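I've worked in the packing room at Zavel for eight years, and for most of that time the big excitement was whether the tape guns had been refilled. So when Tamayo came in one Monday in February to set up an arm for the small parts line, everybody suddenly had an opinion, me included. Mine has changed since then, more than once, and I'd like to get it down before it changes again.

My first thought was the one you'd expect: there goes the job. My second thought, once I'd spent a morning near it, was that it needed an awful lot of looking after for something meant to save us bother. Cables over the carpet, tape, boxes on the floor, sockets to hunt for. I'd pictured something gleaming that you switched on and left alone (too many films, probably).
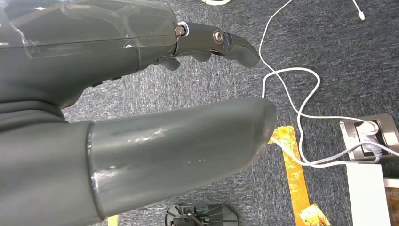

Jhonatan Chambi reckons I'm being soft about it. He told me over a brew that he had packed small parts for long enough to have wrists like an old man's, and if a machine wanted that work it could have it with his blessing, so long as his hours stayed the same. I've thought about that last bit ever since.

It's the hours that matter, isn't it? When Zadum over in Ekville brought theirs in, the talk was all about freeing people up for better work. Lovely! Free them up to do what, though, and on what money? A friend there went from 34 hours a week to 30, and she says the better work is mostly sitting near the arm waiting for it to get stuck. She isn't worse off in her back or her hands. She's worse off at the till in the supermarket.

I don't blame the arm for that. Somebody in an office decided the saving should go one way, and they could have decided it should go the other.

What I hadn't expected was how much sitting there'd be. I used to be on my feet from clocking on till dinner. Now there's always one of us on a chair with a laptop, keeping an eye on things while the arm deals with bags and a tray, and you'd think that would be a treat. Some days it is. Other days I'd give anything to be rushed off my feet and having a natter across the bench, which is hard to do when you're meant to be watching something. I go home less sore and more tired, if that makes any sense.
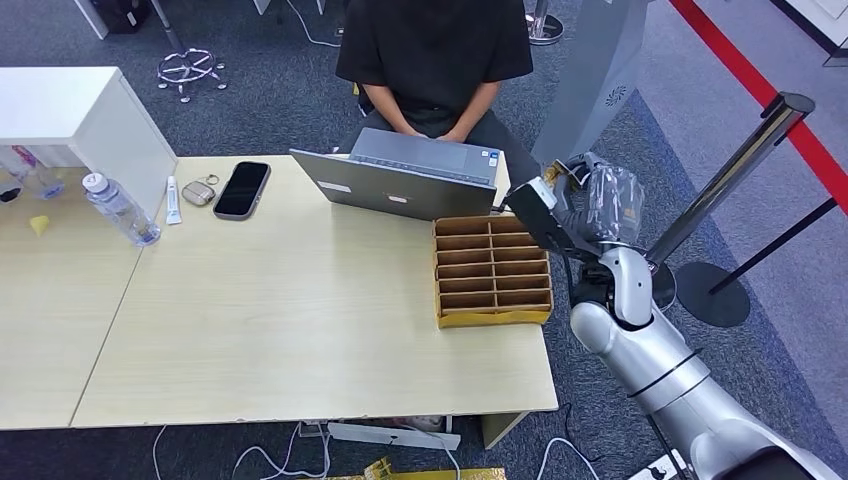

What I'd ask for

Put the hours in writing before the machine arrives. We got ours afterwards, and only after a lot of moaning.

Pay the watching properly. It's a skill, knowing when to step in and when to leave well alone, and I was rubbish at it for weeks. Calling it "light duties" on the rota is a bit of a cheek.

And let us have a say in which jobs go over. I'm 50 this year and I'd happily hand over anything involving tiny bags, but I like doing the odd-shaped orders, the ones where you have to stop and work out how on earth it's all going to fit in the box. I'd like to keep those, please. I've asked twice now and I'm going to ask again on Monday.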